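Gripper shootout: Bilano linkage vs Wibisono parallel jaw

pivotbolt
Finally got both grippers on the same arm this month. Same Surnance controller, same wrist camera, and I ran the cup job 25 times with each. Bilano first, the black linkage one with the green pads. It dropped 2. The Wibisono dropped none but dented a paper cup so badly I had to bin it.

What sold me on the Bilano is how it takes a tapered cup down low by the narrow end. The linkages come in at an angle and the pads sort of hug it.

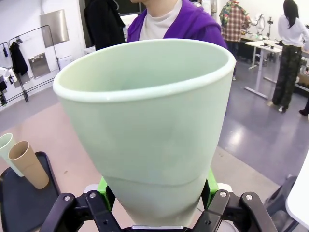 The parallel jaw wants straight walls, so I ended up grabbing higher and squeezing harder. Also the wrist view is mostly cup once you've picked something up, so if you need to see where you're placing, plan on a second camera!

slowservo
25 runs is nothing. Do 171 like I did on the Sutasetti arm and then tell me about drops. Mine looked great until the pads wore smooth.

pivotbolt
171?? I have a day job lol. Fair point on the pads though, what did you print yours in?

slowservo
TPU, 30 percent infill. Still swapped them twice.

Jinlong Yan
I'd disagree on the Wibisono. You can cap the force in the Surnance settings, under the tool page (not the motion page, took me an evening to find it). With the cap on mine handles paper cups fine, and I trust the jaw position a lot more than anything with that many pivots. Linkages get sloppy.

pivotbolt
Ok that I did not know. I left everything at default, so I'll rerun the Wibisono with a cap and post numbers.

mags_k
Can you try stacked cups too? Mine always picks up two.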